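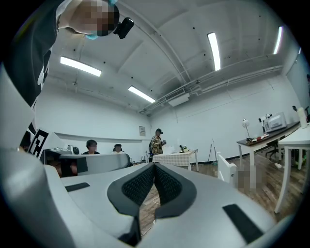
# The upstairs room at Savatach, in November

Welcome to the November page of our room. We have rented the upper floor on Baxter Street in Ustlow for nine years now, and every winter I write a page for the members who have moved away. This year I have written more words than usual, because several of you asked me about the chairs and about the new cushions, and it is easier to answer everybody in one place.

For those who do not know us: Savatach is a shared workroom. It is one long room with a wooden floor and white walls, and people come with their work and stay as long as they like. The building was changed from a storehouse into offices in 2000, and before us there was a printer of calendars. He left us the coat hooks and a very heavy table, which we finally gave away in spring.

## The chairs

We bought the white chairs second-hand in our first winter, when we had almost no money. They came without any paper, so the first evening was spent learning how the parts go together. They are good chairs but they have hard seats, and after two hours one begins to feel it. I have sat on them for nine years and I think I may say this.

There was a long discussion about whether to buy new ones. Some members wanted office chairs on wheels. Others (I was one of them) said that wheels would be bad for the floor, and that the room would look like a bank. In the end we decided to keep the chairs and to buy cushions, and the money we saved went into the heating.

The cushions are from Irkaline, the household shop near the station. They cost 10 each, and when you buy a larger number you get a small discount, but you must ask for it at the desk. They had the same cushion in plain grey and in a dark blue. We chose the one with flowers. I was against it in the beginning, I thought it was too much like my grandmother's kitchen, but on a white chair it looks very fine and I have changed my opinion.

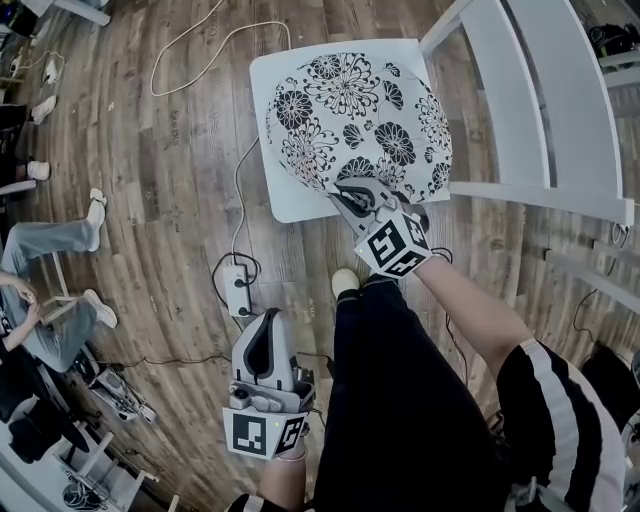 *Round cushion, square seat. The flowers look like chrysanthemums to me, and a member who gardens is free to correct me.*

A few notes for people who use the chairs:

- The cushion is round and the seat is square, so there will always be a bit of seat showing at the corners. It is not the wrong size.
- Wash the covers at low temperature and dry them flat. The label says the same, but in very small letters.
- If a chair must be taken to pieces, please do it on the floor and put the parts close together. Keep the screws in a cup.
- Chairs with a loose leg go to the wall by the door. Do not put them back at the desks, even if it is "only a little" loose.

The floor deserves a word also. It is planks, and we oil it once a year with the windows open — the smell stays for two days and then it is gone. Please lift the furniture when you move it. The long scratches near the door are from the calendar printer and not from us, but every new scratch is ours.

## The ceiling and the light

When visitors come up the stairs for the first time they nearly always look up. The ceiling is the reason I wanted this room. The other place we visited in Ustlow was cheaper and it had a small kitchen, but the ceiling was so low that I could put my hand flat on it, and I am not a tall person.

Everything up there is white, and the light goes into every corner. The tubes are strong. In November, when it is dark outside at half past four, they are a real help, and nobody has to fight for the desks at the windows. Two members find them too bright for reading. For them we have a box of small table lamps under the stairs, and anybody may take one without asking.

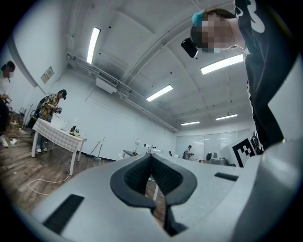 *High ceiling, beams, and the long pipe that crosses from the left. I have always liked this side of the room.*

The pipes were a question when we moved in. The owner offered to hide them behind boards, for a price, and we said no thank you. I am glad now. One gets used to them quickly, and when something must be repaired the man can reach it without opening a wall.

It does take time to warm a room of this height. The air conditioning unit helps with heating too, but please switch it on when you arrive and then leave it alone for 25 minutes before you touch the buttons again. If it goes up and down all the morning, it is cold for everybody and the bill is terrible. A warm pullover is still a good idea until the middle of the day.

## Some small things

The grey partition stays where it is for the winter. We tried the room without it in summer and the people at the desks said that they could hear every telephone call.

The kettle is for everyone. Please fill it again after you have made your tea, and bring your own cup, as the shared ones have been disappearing since spring.

The next pictures will come when the days are longer. I want to take some of the stairs, which we are going to paint, if we can agree about the colour.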